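The Page Turner: Notes From the Transcription Desk
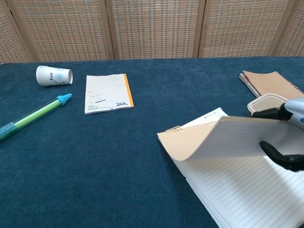 Turning a page of a lined notebook, one finger above and one below.

If you have walked past the back of the second floor since March, you have met the arm. Its proper name is the Warkard, a name it shares with the company that makes it, and it turns pages. We have 2,000 notebooks from the Melnyk field surveys to get into the database, and every one of them was filled in by a person standing in weather. Until this spring, every page of them was also turned by a person, usually one of us, usually while thinking about lunch.

For those who joined Varodis after the survey job came in: the notebooks cannot go through a sheet feeder. They are ring-bound, the client wants them back in one piece, and the client has views about staples. So the old routine was two people to a table. One turned and held, one read and typed, and after an hour you swapped and complained about the other one's technique. Marisol Sandoval and Cledwyn Parry did it that way for most of the winter and are, remarkably, still on speaking terms.

Now the arm turns and one person reads. Marisol runs it in the mornings, Ezequiel Cisneros in the afternoons, and the second chair at each session has gone back to checking entries, a job we had been promising to staff properly for as long as I have worked here. The checkers' backlog stood at 628 notebooks when the arm arrived. It has gone down. I am told not to print by how much until Venla Kuusisto has finished her own tally, and I know better than to get between Venla and a tally.

The job has changed in ways the planning memo did not cover. The memo had a whole paragraph about "freeing staff from repetitive handling," and fair enough, my thumbs have noticed. It was silent on the matter of pace. When a human turned your pages you could say "hang on, is that a seven?" and the human would hang on. The arm waits for a pedal. Ezequiel says he spent his first week with it stamping on the floor like a man putting out a small fire, and his second week forgetting to press anything and wondering why the page was still the same page.

Then there is the talking. Cledwyn has pointed out, more than once, that he used to learn everything about this company across that table – who was leaving, who was back, what the Rerach office had done now. You do not get that from a gripper. He has been moved to checking, he is good at it, and he misses the gossip. We have put his desk nearer the coffee machine, and he has described this as a start.

A few people have asked me in the elevator whether this means fewer jobs, so here is what I was told when I asked the same thing upstairs. No one on the transcription desk is losing a position over the arm this year. The two temporary posts that end with the survey contract were always going to end with it. What happens on the contract after that, I could not get a straight answer to, and I will ask again at the next staff meeting. Feel free to ask too. It sounds less like nagging when it comes from several directions.

Some practical matters. The arm does not do well with pages that have stuck together, and it will cheerfully turn two and carry on. Readers are catching these from the page numbers, and so far 49 have been logged. If you catch one, write down the notebook and the page and tell Thiện Ninh, who is adjusting the grip and would like facts in place of impressions. "It's being weird again" has been received and does not need to be resubmitted.

Please keep your hands off the page while it is moving, even if you could do it faster. You could do it faster. We all know. Press the stop button, fix the page, start again.

Anyone who wants a turn on the pedal can sign up for Friday's open session, which runs from 2 until we get bored. Marisol will be showing people how to set a notebook down so the first page lifts cleanly. There is a knack to it, and she has threatened to make us all practice.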